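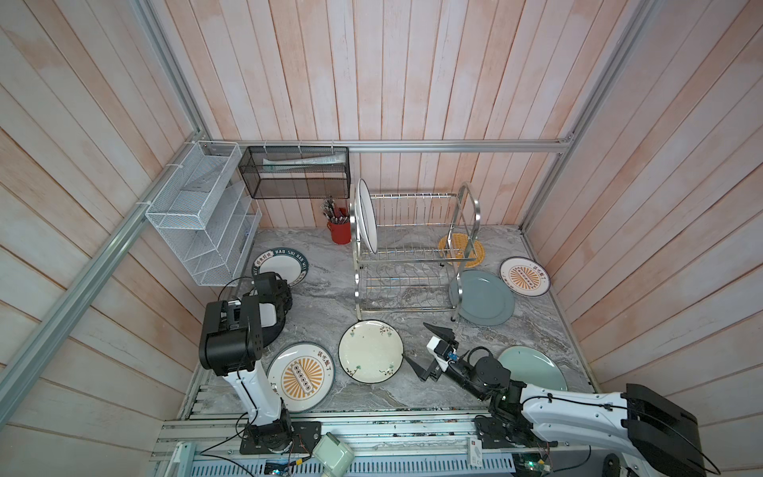
Home | News | Classes | Library Corner | Contact

Hullwood Neighbors Newsletter
June - by the newsletter desk

Small changes at the repair evening

The repair evening in Hullwood will move from Thursday to Monday, starting at 6:30 pm. We are sorry for those who already arranged their week, but the hall on Salinas Street is rented for dance lessons until the end of summer and we could not get another day.

In the spring we had 37 items brought to the tables. Lamps were the most common, then toasters and coats with a broken zipper. Most of them went home in working condition. For the others we could at least tell the owner which part was missing, and this is also a help when you decide if you should buy new.

Please bring only 2 items for each household. Last time the line went out the door, and people who came after work had to wait too long. If you have a sewing machine, write to us before, so that we can keep the big table near the window for you. We still do not accept microwaves or anything with gas.

The shop Truditis on Mulura Road has offered a discount of 10 percent on thread, buttons and small screws. You have to show this newsletter, on paper or on your phone. The discount is not valid for batteries.

We also look for a person who knows about old radios. It is not necessary to come every time - one evening in a month is already good. Two radios are waiting in the closet since winter, and their owners ask about them very politely.

Coffee is free as before. Bring your own cup if you can, and please take it home again after the evening.

Last updated: Monday, 9:15 am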